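Wilthorpe Move Planner, User Guide
Section 4: Building your inventory and checking the estimate

Before you start

The inventory is the list the mover prices from. The sales page says you can finish it in 17 minutes. You can, if you own very little or plan to argue about it later. Set aside an evening.

You need a Wilthorpe account, a tape measure, and the access details for both addresses (stairs, elevators, parking, how far the truck will be from the door). If you skipped Section 3, go back and do the access details first. The estimate screen will show you a price without them, and the price will be wrong.

4.1 Start a new inventory

1. Sign in and open the Moves tab.
2. Select New Inventory. Give it a name you will recognize. The default is the date and time, and people with three drafts can never tell them apart.
3. Choose Local, Long Distance or Storage Only. You cannot change this later without starting over.
4. Turn off Quick Fill.

Note: Quick Fill guesses your belongings from the number of bedrooms. It gives every bedroom the same bed, the same dresser and the same eight boxes. Movers like it because it makes a fast quote. Treat anything it produces as a guess made by someone who has never been in your home.

4.2 Add rooms and items

1. Select Add Room and pick a room type. Garage, attic and shed are under Other.
2. Select Add Item. Type the first few letters and pick the closest match from the catalog.
3. Check the volume shown next to the item. The catalog uses average sizes, and averages are poor at couches, wardrobes and anything with a glass front.
4. If the volume looks off, select Edit Size and enter your own height, width and depth in inches. Your figures replace the catalog figure and a small M appears beside the item.
5. Mark each item Going, Not Going or Undecided.

Caution: Undecided items are counted in the price. They are also counted in the truck space. If you leave twelve things undecided, you are paying to reserve room for twelve things.

Boxes are entered as one line per size. The catalog will suggest a number. Most suggestions run low for kitchens and books, and a low box count is the most common reason for a bill that grows on moving day. Count the shelves yourself.

4.3 Use the room preview

The preview draws catalog furniture in a plain room so you can check that you picked the right type of piece. That is all it is good for. It does not know your colors, your door widths or the turn at the top of your stairs, and the Will It Fit badge should not be trusted for any of them.

1. Open a room and select Preview.
2. Drag to turn the view. Pinch or scroll to zoom.
3. Tap a piece to see its catalog name and volume.
4. If the type is wrong, select Swap and choose again. Your M sizes are lost when you swap, so write them down.

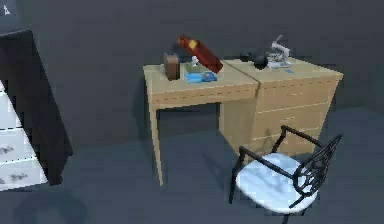 Figure 4-2. Room preview with a desk and chair. The drawer pedestal is on the right side of the desk.

Note: A desk with a pedestal and a plain writing table are separate catalog items with separate volumes. Choose the one that matches. Whether the drawers can stay full during the move is up to the mover, so ask, and get the answer in writing.

4.4 Read the estimate

1. Select Get Estimate. The result takes a moment and opens in a new tab.
2. Look at the top right corner for the type. It will say Non-Binding, Binding or Not To Exceed.
3. Open Line Items. The summary view leaves out fees that only apply "if needed," and they often are.
4. Compare the total volume with the volume on your inventory page. The two should match. If they don't, an Undecided item was probably changed while the estimate was open.
5. Save a copy as a PDF. The link in the confirmation email stops working after 20 days.

Caution: A Non-Binding estimate is not a price. The word "guaranteed" on the banner above it refers to the booking date – read the small print under the banner. If the type matters to you, request a Binding or Not To Exceed estimate before you pay a deposit.

The star rating next to each mover comes from customers who answered a survey sent through the planner. People who canceled are not surveyed. Look the company up somewhere else as well, and check its license number yourself.

4.5 Send the inventory to a mover

1. Select Share, then Mover.
2. Choose up to four companies. More than that and the phone calls start to overlap.
3. Clear the box marked Share With Partners unless you want offers for internet service and window blinds.
4. Select Send.

The inventory locks once it is sent. To change it, select Unlock, make your edits and send it again. Ask each mover to confirm the new version, as some will go on quoting from the first one.

Known problems

Error 1753 on the estimate screen: one of the items has a size of zero. The message will not tell you which. Sort by volume and look at the top of the list.

Inventory will not save: the limit is 1000 lines. Combine boxes of the same size.

Preview stays blank: close other tabs and reload. If it is still blank, skip it. Nothing in the preview affects the price.

Section 5 covers deposits, date changes and what the cancellation fee includes.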